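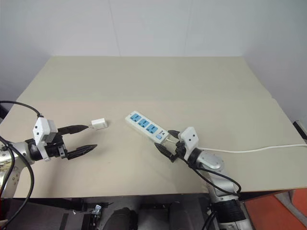
To: Danow History and Social Thought list
Date: 18 March 2018
Subject: Re: Why do quiet towns turn on their councils?

Dear all,

I have been meaning to answer this for days, and then the bread riots chapter swallowed my week (those of you waiting on comments from me, they are coming, I promise!). The earlier message asked whether anger at a local government has much to do with how badly that government behaves, and I wanted to put in a word for the Zolley toll dispute, which I have lived with far too long and still love.

Zolley had a bridge and the bridge had a toll, and for two generations people grumbled and paid. The toll went up twice in that time without so much as a broken window. Then the council opened its account book to the public, meaning well I think, and anyone who could read found out that the carters from Hedent had been crossing at half price all along. By August the tollhouse was a shell. The toll that summer was the same as it had been the summer before. What had changed was that people knew who else was paying it, and how much.

I have now been through all 1,542 petitions in the Were archive, the ones that survived the damp anyway, and I was surprised how seldom they complain of being poor. They complain of being made fools of. One of them simply copies out the Hedent rate and the Zolley rate side by side and stops there, without even a greeting — I have it pinned up over my desk.

So my hunch is that we look too hard at hardship and not hard enough at comparison, and at the moment when comparison becomes possible. I'd be glad to hear from anyone who has a case that cuts the other way.

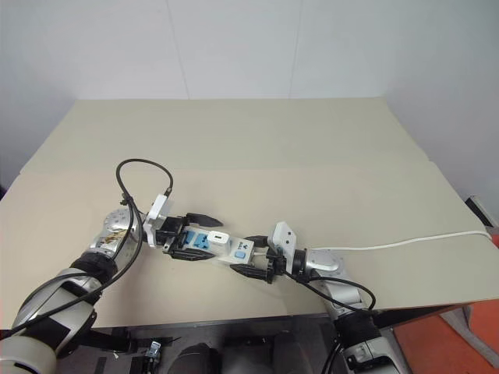 On the list, Were Reading Circle wrote:
> I wonder if we give too much credit to ideas in all this. In the
> places I know best, people put up with a great deal until the
> authorities looked weak, and then they put up with nothing. The
> grievance was old. The chance was new. Does anyone have an example
> where the council was strong and the town rose anyway?

Well, Zolley might be your example, or half of one. The council had 17 armed watchmen that year, more than it had ever kept, and the garrison was 2 miles off. It did not look weak to anybody writing petitions. On the other hand, I grant you that opening the book may have been read as a loss of nerve, and one or two of the later letters do hint at that.

I can send scans of the first 100 petitions to whoever would like them. The handwriting gets easier after the first dozen or so, and do write to me off list if you get stuck on the abbreviations, as I have a sheet for those somewhere.

With warm wishes to everyone, and apologies for the length.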